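# About Punden

I started Punden in the front room of a rented house in Ballarat with a sewing machine, two borrowed trestle tables and a very patient landlord. I mend clothes. I also teach other people to mend clothes, which is how a one-person repair business ended up being a small school with a kettle, a timetable and a waiting list for the Saturday-style morning class (it moves around, check the bookings page!).

Before this I spent six years in the alterations room at a department store, taking up trousers and letting out bridesmaids' dresses. I learned a lot there and I'm grateful for it, but I also learned what gets thrown out. Coats with one busted zip. Good wool jumpers with a moth hole you could cover with a five-cent piece. People would ask at the counter if we could fix something like that and I was meant to say no, we only do hems and waists. After a while I started saying "come and see me at home", and that was more or less the business plan.

## What we do

The mending bench takes in most things made of cloth. Jeans are the big one, always in the same spot on the inner thigh, and please don't be embarrassed about it, I've got two pairs of my own in the pile. We do zips, linings, pocket bags, collars turned, cuffs replaced, elbows patched and knitwear darned by hand. We don't do leather, wetsuits or wedding dresses. I did one wedding dress in the first year and aged visibly.

Everything that comes in gets a paper ticket, a look-over at the bench and a quote before anyone touches it with a needle. If I think the repair will cost more than the thing is worth to you, I'll say so, and then you can tell me it was your nan's cardigan and I'll do it anyway.

Classes run on top of that. They began because customers kept standing at the bench watching and asking what I was doing with my left hand. The first proper class had seven people in it, all sharing the one iron, and we blew a fuse before morning tea. We've since had the wiring looked at.

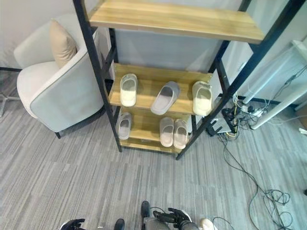 **Do I need to know how to sew before I come to a class?**

The beginners' class starts with threading a needle and tying a knot, so you can turn up knowing nothing at all. Bring one item of your own with a small hole in it, washed please, and you'll go home having had a proper crack at it. Machines come in at the second class, once you've got used to handling the cloth.

## Where we are now

We moved out of the front room on 15 September 2022, in the rain, with a friend's ute and a tarp that didn't quite reach. The new place is up one flight of stairs from the street, with good north light in the cutting room, and I'd have signed the lease for the light alone. There's a lift at the back of the building if stairs are no good for you, just ring the bell marked Pikia and I'll come down. Pikia was the name of the business that had the rooms before us and I keep meaning to change the label. It's been a while now and the postie's used to it, so I suspect it's staying.

There are six of us on the books, mostly part-time. Two work the bench with me, one does nothing but knitwear (and is far better at it than I'll ever be), and the other two look after bookings, tickets and the thread wall. The thread wall is sorted by colour and then by weight. Please put reels back where you found them. I'm quite relaxed about most things in life and this isn't one of them.

## How the classes work

Groups are small enough that I can get around to everybody. The darning course is the one I'd point most people to first. It goes through a plain woven darn, then a Swiss darn for knits, then whatever you've dragged in from home. You'll be slow to begin with. My own first darn, which I keep pinned up beside the window, looks like a squashed spider and took me an entire afternoon. The second one was worse, somehow.

After darning there's a jeans course, a zip course and a pattern-free alterations course, which is really just me showing you how to pin something while you're wearing it without drawing blood. In May we run the big knitwear intake, when everyone pulls the winter box down from the top of the cupboard and finds out what the moths have been up to. Last time we had 74 jumpers on the rails at once and the whole place smelled of lavender and wet sheep for a month. If you want your woollies back before it gets properly cold, April is a much better time to drop them in. I say this every year. Every year it's May.

A few bits about the gear, because people do ask. The class machines are all Ostermanns, a plain mechanical model with a dial and hardly any fancy stitches. I bought them second-hand from a school that was closing its textiles room. They're heavy, they're loud and they'll go through four layers of denim without complaining. I service them myself between terms, and there's a folded cloth under each one so they don't walk across the table.
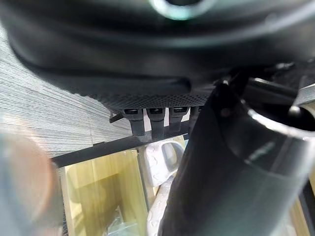 For the knitwear I keep a card file of every yarn we've ever matched, with a snip of it taped to the corner, where it came from and what it was used on. It started as a shoebox and now it's a set of drawers. If you've brought us a jumper before, we can usually find the same wool again without you having to post it back in for a look. The cards are handwritten and a few of the early ones are pretty cryptic ("greenish, NOT the other greenish"), but we get there.

We did go digital for the tickets. They live in Plistix, a bookings program that sends you a text when your mending's ready. If you don't get on with texts, tell us at the counter and we'll ring you on an actual phone. Plenty of people prefer it and I quite like the chat.

## What it costs and why

Prices are up on the board by the bench and on the bookings page. I've tried a lot of ways of charging over the years: by the hour, by the item, by the size of the hole (a disaster, we were all standing around with rulers). Now it's a set price for the common jobs and a quote for the odd ones. Mending takes time and I pay people properly for theirs, so a lining in a winter coat won't be cheap. A button will be. If you've already got the button, cheaper again.

There's also a tin on the counter for the kids' uniform jobs. People drop in what they like and it covers hems and knees for families who'd rather not spend the money that week. You don't have to explain anything, just say "it's for the tin" when you hand the bag over.

## Coming to see us

Drop-offs are any time we're open, no appointment needed. Please wash things first. I know I've said it already but I'm saying it again, especially to the cyclists. Empty the pockets too. So far we've found a retainer, a boarding pass, a live snail and more tissues than I'd care to think about.

For classes, book online or put your name down at the counter. If a course is full, go on the waiting list anyway, spots come up all the time when somebody's kid gets crook or the footy fixture changes. Parking out the front is two-hour, which is a nuisance with the longer classes, so try the street behind the library.

Bring lunch if you're here for the full day. There's a fridge, a toastie maker and usually a slice of something on the go, and the bakery downstairs does a decent pastie if you get in before noon.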